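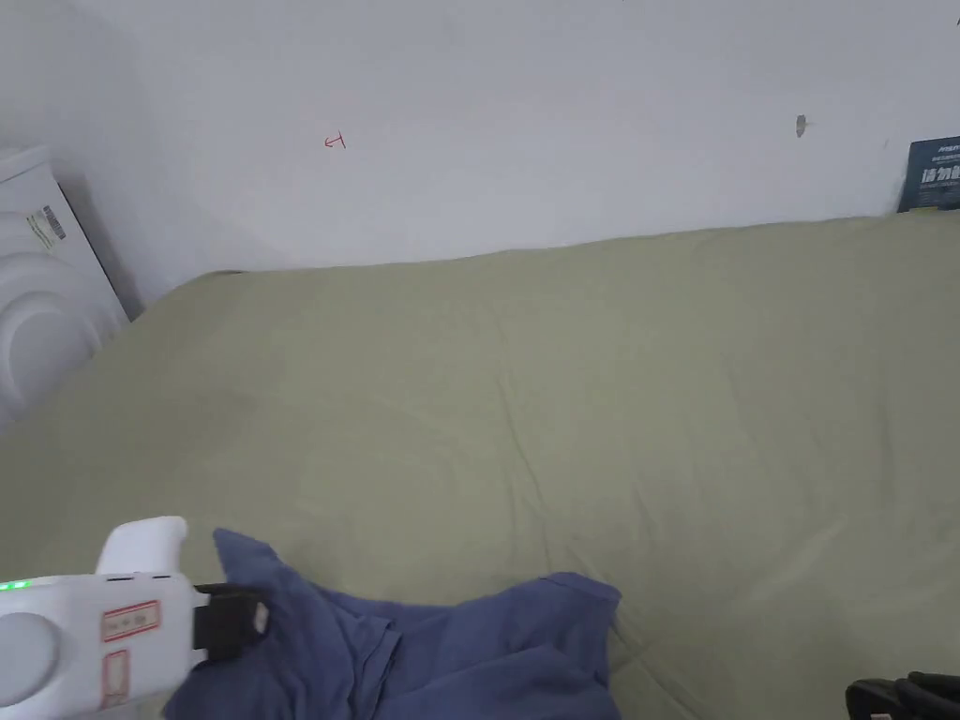 Stumstead percale sheet set, queen - long term review

Updated 25th June. First wrote this up in January after two weeks of use, which wasn't long enough for anything, so ignore that version if you find it cached somewhere.

Short answer: good sheets, annoying elastic, buy them on sale.

Longer answer. I sleep hot. Always have. Went through a jersey set (sweaty), a microfiber set (worse, and it crackled), then a sateen set from Larer that felt amazing for a month and then pilled right where my feet go. So I wanted plain crisp cotton, hotel style, and the Stumstead was the one that kept coming up. Paid $49 for the fitted and flat together, pillowcases not included. Pillowcases not included! Read the listing. I didn't, and ended up using mismatched ones for weeks.

Feel

Out of the package - stiff. Like a new dress shirt. There's a smell too, kind of starchy, gone after one wash. The stiffness took more like five. If you put them straight on the bed you'll hate them, so wash first, warm not hot, skip the softener. I used softener once and it did something greasy to the finish that took a couple more loads to get rid of.

Once broken in they're great. Cool side stays cool. My husband, who claims not to notice sheets, asked if we could get a second set.

Thread count is listed as 244, which looks low next to the 400 on the Larer ones. Doesn't matter. Percale is a simple one over one under weave and past a certain point they're just using skinnier threads and twisting them together to get a bigger number for the label. The 400 set pilled, the 244 set hasn't. That's all I need to know.

Fit

Here's my main gripe. Pocket depth is fine, our mattress is pretty average and there's plenty left to tuck. But the elastic only goes around the corners, not the full edge, and the head end works itself loose. I don't thrash around much either. Every few mornings I'm on my knees shoving a corner back under. On a mattress with a thick topper I'd expect it to be worse.

Tried sheet straps from Zekwood, the clip kind. They do work but the clips leave little dents in the hem and one popped off and vanished behind the bed. Ended up just pinning the worst corner with a diaper pin, not elegant.

Also no top/bottom label. On a queen you can usually tell but half asleep with a fitted sheet fresh out of the dryer? No. I sewed a bit of ribbon on one corner, takes two minutes, wish they'd do it at the factory.

Wrinkles

Yes. It's percale. If you want smooth, get sateen or own an iron and more patience than me. Pulling them out of the dryer a little early and putting them right on the bed helps a lot, so does a good snap before you fold. Line dried they come out like cardboard but they soften up the first night.

Color

I got the green. A bit grayer in person than on the website, which I prefer. Hasnt faded that I can see, and we wash weekly. The navy is another story going by the reviews, lots of people saying it bled on to their pillowcases. Nana Ametepe over on the Adjei home forum had the white and said it yellowed a little by the pillow area, but she also said she uses a heavy night cream so who knows.

Shrinkage

Some. The flat sheet lost more than the fitted, mostly in length. Still enough to fold under at the foot. I'd size up if your between sizes.

Customer service

Needed them once, the flat sheet arrived with a pulled thread near the hem. Emailed a picture, got a reply from Solveig Lie the next morning, replacement sent, didn't have to mail the old one back. No complaints. The replacement was a very slightly different shade but you'd have to hold them together to notice.

Price

Full price is $49 as I said, and it drops to $40 a few times a year. At 40 I'd say go for it. At 49 I'd still probaby buy them but I'd look around first, there are sets in that range with elastic all the way around.

Pros - cool, light, no pilling so far, dries fast
Cons - corner elastic, no pillowcases, wrinkles, stiff at the start

Four stars. Would be five with better elastic. Second set is in the cart, waiting on the next sale.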